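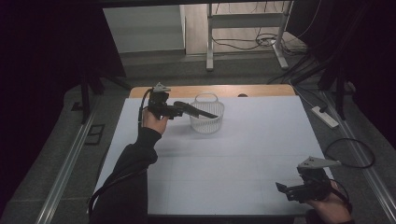
采集桌前,双手各持一只夹爪,左手那只伸在白色提篮边上。

**掉电、归零、撞手腕:Gidham 的提篮项目停了以后**

2023-05-13 整理。谈话分两次录的,中间换过一次房间,有几处录音听不清,已经请两位本人核对。赶着发,没怎么润色。

Adelmo Lo Presti 的手腕现在没事了。他一坐下就先把袖子撩起来给我看,说真没事,别写得太吓人。"青了一块,后来黄了,再后来没了。"他是 Gidham 工作间里负责机械臂那一头的人,事故那天站在桌子侧面,离臂太近。这一点他自己反复讲了好几遍。

Rebecca Longo 负责采集。也就是人手戴着夹爪做动作,把动作录下来,后面拿去训练。她比 Adelmo 话多,语速快,经常说到一半去翻电脑。查出原因的是她,但她不太愿意听别人这么说。

"原因在我这边出的,当然该我查。"

先说事情本身。

项目叫 Muton,做的是很普通的家务动作:拿提篮,挪提篮,从桌子左边递到右边,放下。客户是 Clilham 的一家公司,做仓库和门店的小件整理。手持夹爪是从 Morelli 订的,左右各一只,线顺着胳膊往后走。人怎么夹,开口多宽,什么时候合,全部记进去。机械臂在另一间屋,装的是同样尺寸的指。

出事的时候,已经录了 1129 条。Rebecca 的组还打算接着录,Adelmo 的组等不及,先拿这批训了一版,上臂试。

"第一天试,挺好的。慢,但是好。"Adelmo 说,"第二天我们把速度放开了一档。"

问题就在第二天下午。臂往提篮的提手去,照理应该张着嘴过去,到了再合。它提前合了。嘴闭着,往前顶,顶在提手上,把提篮往桌沿推。推到快掉下去的时候 Adelmo 伸手去接。

"本能。真的是本能,看见东西要掉就去接。我脑子里根本没有臂。"

臂当时还在走它的轨迹,往回收,前臂那一段扫在他手腕上,把他的手压在桌沿。压的时间很短。旁边的同事去按急停,急停按钮放在桌子另一头的控制台上,要绕过去。

"绕过去"这三个字他说了两遍。

我问他绕过去花了多久。他说不知道,没有人掐表,录像里能看到,但他不想看。Rebecca 看过,她也没有给我一个数。

"够长的。够他骂完一整句的。"

手腕没有骨折,当晚去拍了片子,开了冰袋和止痛药,回家。第二天早上停机,第三天写报告。报告的第一稿写的是"人员未保持安全距离"。Rebecca 看了这一稿,不高兴。

"他站得近,对,这个要写。可是臂为什么闭着嘴过去?报告里一个字没有。好像只要他站远一点,这件事就没发生过。提篮照样掉地上,夹爪照样顶上去,下次顶的是别的东西。"

Adelmo 说那稿是他自己写的。他当时觉得丢人,想赶紧把责任认了,完事。

"后来她拿着我的报告走过来,在第二段打了个很大的问号。铅笔的,把纸都划破了。"

**先怀疑的都怀疑错了**

他们先查的是臂。力控参数,夹爪驱动,通信延迟,一样一样来。换了一只驱动板,没变化。把速度降回第一天那档,现象还在,只是慢,推不动提篮,所以第一天没人看出来。Adelmo 回去翻第一天的录像,其中好几次,嘴也是提前合的。滑过去了,碰了一下提手,又张开,又去夹,夹住了。

"我们当时还鼓掌呢,觉得它会自己纠正。"他说到这里停了一会,"很蠢。"

然后怀疑模型。训练的同事重训了一版,换了随机种子,还是这样。有时候早,有时候不早。最烦的就是有时候。

"你要是每次都错,一个下午就查完了。"这是 Adelmo。

再然后才轮到数据。Rebecca 说她一开始也不信是数据,因为每条录完她们都会回放,画面没问题,手的轨迹没问题,时间戳也对得上。回放里看不到的是开口宽度。那个数单独存一列,界面上是一条很细的曲线,缩在最底下,默认还是收起来的。

"默认收起来。我自己让他们收起来的,嫌它占地方。"

她把曲线全部拉出来,一条一条看。看到晚上,发现左手有些曲线的底是平的。

什么意思,我没听懂,她画给我看。正常的夹爪,人手完全合上,读数到零,但人合的时候有快有慢,曲线下去的形状是个有弧度的坑。有问题的那些,曲线像被刀切了一样,早早到零,然后一路平着,再上来。人手明明还在往里合,读数已经没得降了。软件里不允许负数,小于零的统统写成零。

"就是说它以为自己已经合死了,其实嘴还张着。"

张着多少?她拿塞尺和标准块去对,差 10 毫米。不是每条都差这么多,有的少一点,最大的就是这个数。提手没有那么宽。人手带着夹爪把嘴收窄一点准备去夹,记录里就已经是"合死"。臂照着学,当然闭着嘴就去了。

**零点是谁改的**

没有人改。这是最花时间的一段。

标定每天早上做,左右夹爪合到底,按一下,记零。记录本上都有签名,Rebecca 签的居多。她一度以为是自己某天早上没合到底就按了。

"那两天我睡得很差。我一直在想是哪天,是不是接电话那天,是不是我急着去吃饭那天。"

可是对不上。如果是早上标错,应该整天都错。她排出来一看,同一天里,前面是好的,中间坏掉,到某一条之后全坏,第二天早上又好了。右手一条都没有。只有左手。

她叫人坐到桌前,照着平时的动作做,自己盯着读数。做近处的,没事。做远处的,胳膊往桌子里面伸,去够靠后面的提篮,伸到差不多伸直的时候,读数跳了一下。回来之后,零点就不是原来的零点了。

"我喊了一声,把做动作的那位吓得差点把夹爪扔了。"

线。沿着胳膊走的那根线。伸直的时候线被拉紧,拉力全落在夹爪尾部的插头上,插头松一下,编码器断电,再来电。断得特别短,采集软件那边的连接都没掉,只当是丢了几个包,自动补上了。而编码器重新来电以后,会把当时的位置当作零。

所以关键在于断的那一瞬间嘴张多大。张着断,零点就偏。合着断,什么事都没有,也查不出来。

我问为什么右手不会。她说右手那根线绕到外侧走,留的余量大,插头也没怎么受过力。左手的线短一截,不是设计上短,是绑的时候绑短了。魔术贴绑的,往前多绑了一道,看着利落。

"看着利落。"Adelmo 在旁边重复了一遍。

Rebecca 没接话。

**数字**

发现之后没有马上停录。这一点我追问了,两个人都有点不自在。那几天查归查,录还在录,进度表上有交付的日子。等确认是插头的问题,总数已经到 1415 条。全部回过头来筛,左手零点有偏移的,515 条。

"不算小数目。"我说。

"很大。"Rebecca 说,"而且筛的标准我到现在也不是百分之百放心。曲线底是平的,好认。但如果那一条里人从来没把嘴合到那么小,就没有平底,你看不出来,它就是整条偏了。"

后来她们加了一道办法:每条开头和结尾,两只夹爪各合一次到底,张一次到头。两头读数对不上,这条不要。旧的那批没有这个动作,只能靠曲线加画面去估,估不准的一律不用。扔掉的比坏的多,多出来多少她不肯说,说还在和客户谈,写了会有麻烦。

有没有想过修一修,把偏的补回来?想过。Adelmo 那边有人写了个脚本,找跳变点,跳变点以后统一加回去。效果看着不错。Rebecca 不同意用。

"被切成零的那一段,信息就没有了。你加回去十个零,得到十个一样的数。人手在那一段是怎么收力的,没了就是没了。你补出来的东西,曲线很漂亮,谁也没那样夹过。"

这件事两个人吵过。Adelmo 承认自己当时站在脚本那边,原因很简单,重录要人,要时间,要再付一遍桌子和房间。现在他说他服了,但服得不彻底。

"跳变之后没碰到零的那些,我还是觉得能救。她说不能。我们先放着。"

**急停**

前面讲的是数据。Adelmo 坚持要我单独写一段急停,说比零点重要。他的意思是,数据再怎么查,总有下一个没查出来的,到时候手还是手。

急停按钮之前只有一个,在控制台上。试跑的时候,操作的人坐在控制台那边,看的人站在桌子这边。看的人离臂最近,手里什么都没有。他就是那个看的人。

现在桌子两侧各装了一个,伸手就拍得到。另外给站在桌边的人配了一个手持的使能开关,松手就停,捏太死也停。放开速度之前必须先用慢速跑完一轮,录像要有第二个人看过,第二个人不能是当天做试跑的。

"因为我们自己看自己,会鼓掌。"

地上也贴了线。黄色胶带,臂伸到头再加一段余量。运行中线内不许有人,东西掉了就让它掉。他在会上专门讲了这一条,讲完有人问,如果掉的是很贵的东西呢。

"我说那也掉。提篮几个钱,我那天接的是一个塑料提篮。"

速度上限也改了,不在界面里设,写进控制器,要改得两个人的密码。我问有没有人抱怨。有,抱怨慢。他说让他们抱怨。

还有一条没做到:前臂那段没有接触检测。压住他手腕的时候,臂是感觉不到的,力传感器在腕部以外,只管夹爪那头。换一条带关节力矩的臂,预算没批。先包了一层泡棉。他自己对泡棉评价不高。

"心理安慰吧。包完看着像骨折的是它。"

**线现在怎么走**

Rebecca 带我去看采集那边。她讲得很快,我记得不全,以下按我的笔记。

左右两边的线改成一样长,绑的位置用记号笔画在袖带上,照着绑。夹爪尾部加了一个应力卡,拉力由卡子吃,不到插头。戴好以后先把胳膊往最远处伸直,再左右各摆一下,看着读数,读数不跳才能开始。换人戴要重新做,上完厕所回来也要重新做。

"大家很烦这个。我也烦。"

Morelli 那边她发过邮件,附了曲线和视频。回复来得不慢,对方答应给一版固件,断电重启时上报一个标志,不再悄悄归零。什么时候给,说的是七月。在那之前,采集软件这边自己加了检查:只要丢包超过设定的长度,当条作废,屏幕变红,蜂鸣。蜂鸣她们后来关了,太吵,隔壁投诉。屏幕变红留着。

宽度曲线从最底下挪到了画面旁边,不能收起来。

"现在又有人嫌占地方了。"她说,"嫌就嫌。"

我问她,如果重来一次,最早能在哪一步发现。她想了挺久,先说第一天录完就该拿标准块抽查,又说不对,抽查的时候胳膊不会伸那么远,查的人坐得端端正正,插头不会松,查一百次也是好的。

"要在它真正干活的那个姿势下面查。我们以前是把夹爪摘下来,放平,拿着块去量。量得可准了。"

**还有几件零碎的**

事故报告第二稿,原因一栏写了三行,站位那一条还在,排在最后。Adelmo 要求保留的。

客户是从他们这里知道的,不是从别处听说的。打电话的是 Rebecca。对方第一句问人怎么样,第二句问交付日期。她说顺序对就行。

试跑恢复了,慢速。提篮还是那种提篮。新录的数据训出来的第一版,嘴是张着过去的,连着看了好多次,都是张着。问 Adelmo 放心了没有,他说没有,只能说这一个毛病没再看见,速度还没放开,放开那天再说。

那天谁站在桌边?

"我啊。"他说,"线外面。"

Rebecca 说她要在场,手持开关她来捏。Adelmo 说那得看排班。两个人就排班的事又说了几句,跟本文无关,略去。

临走前补问了一句,旧的那批数据怎么处理。没有删。单独挪到一个目录,只读,目录名里写了"左零点,勿训"。Rebecca 说打算以后拿它来测检查工具,看新写的筛查能抓出多少。Adelmo 说他已经发现有人把目录软链接回训练盘了,昨天刚拆掉,正在问是谁。

*更正:上次快讯里把编码器写成"电位器",是我记错了。另,文中魔术贴绑带是她们自己配得,和 Morelli 无关,对方来信要求注明。*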